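Clellbridge Community Energy Co-op
Minutes of the general meeting, upstairs at the library
Taken and typed by me, Jaime Fonseca, so please blame me for the spelling

We got going at 7:10, a bit behind schedule. The key to the upstairs room was at the front desk the whole time and I'd been hunting for it in the wrong building. Sorry to those who stood in the hallway! Apologies were read out and last meeting's minutes were accepted with one fix (I had written kilowatts where I meant kilowatt hours, twice).

1. Matters arising

The insurance certificate for the community hall roof has come through and is in the blue binder. The letter to the county about the permit fee went off, and we've had the usual automatic reply and then silence. I said I'd phone them. I have said this before, I know, and this time it's written down.

2. The share offer

Most of the evening went on this, so bear with me. Members will remember that the second share offer is meant to pay for batteries at the hall and the curling club. We had hoped to close it in the fall, and it's still open. The total raised stands at $80,000, and the full system comes in a good deal higher than that whichever way you cut it.

There were two camps in the room, and I'll try to be fair to both (I was in the first one, so keep that in mind). The first camp wants to keep the offer open through to spring and put real effort into it, with a table at the farmers' market and a proper letter to every member. The second camp says we've asked people enough, and that a loan from the credit union would get the hall battery in before next winter. Somebody at the back pointed out that the interest on the loan would eat up most of what the battery saves us in the early years, and that led to a long discussion of what "early" means.

We ended up with a motion to keep the share offer open until the end of March and to ask the credit union for its terms in writing in the meantime, so we can compare them side by side. Moved, seconded, carried, with 2 against. One of the two asked me to record that he isn't opposed to shares as such, he just thinks March is too long. Recorded!

The minimum share purchase stays where it is. There was a suggestion to lower it for students and I liked it a lot, but our rules say every member buys in on the same footing, so it would need a rule change and a special meeting. Parked for now.

3. Battery quotes

We have quotes from Revia and from Husar. I'd put both up on the screen, and then the projector cut out, so we passed the paper copies around instead — not ideal with the small print.

Revia is the cheaper of the two on the hardware and the dearer on installation. Their quote leaves out the electrical panel upgrade at the hall, which we know we need. Husar includes the panel, and their warranty covers 80 per cent of original capacity at the end of the term, but they want a larger deposit up front than I'm comfortable with. I was asked whether we could get the deposit held in trust and I didn't know. I'll ask.

A few people wanted to know why we don't simply pick one tonight. My feeling, and I said so, is that we can't sign anything until item 2 is settled, and that both firms have told us their prices will hold over the winter. It was agreed that I'd go back to Revia for a revised quote with the panel in it, so that we're comparing like with like.

4. Clornix monitoring

The Clornix portal is working again after the outage, hooray. If you were one of the members who saw the hall producing nothing at all in December, the panels were fine and it was only the reporting that was down. The missing readings have been filled in from the meter. Your password may need resetting, and the link for that is on the members' page.

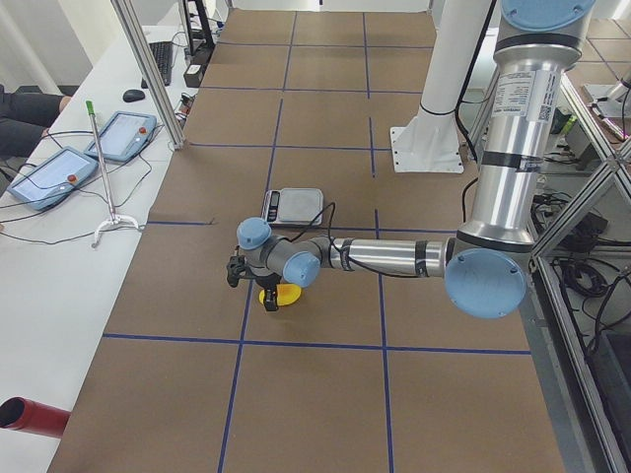
This page was last modified in January by J. Fonseca

5. Snow on the curling club array

The usual question came up of whether we should be clearing it. The installer's advice hasn't changed: leave it alone, let it slide, and please don't go up there with a shovel. Output over the snowy weeks is a small slice of the year and a cracked panel would cost us far more. One member has a soft roof rake with a long handle and offered to lend it for the low edge by the parking lot, which we said yes to, from the ground only.

6. Other business

The school has asked for somebody to come and talk to the grade sixes about solar. I'd be happy to go, but I'd love company — they ask very hard questions.

The newsletter needs articles. It always does. Short is fine.

There was a complaint about the hum from the inverter on the hall's east wall. I'll go and have a listen on Saturday morning and see if it's the mounting bracket again.

7. Next meeting

Same room, same time, and the agenda will go up on the noticeboard the week before. If the credit union's letter arrives early I'll send it round by email so people have time to read it.

We wrapped up at 9:05. Whoever left a green travel mug on the windowsill, it's at the front desk.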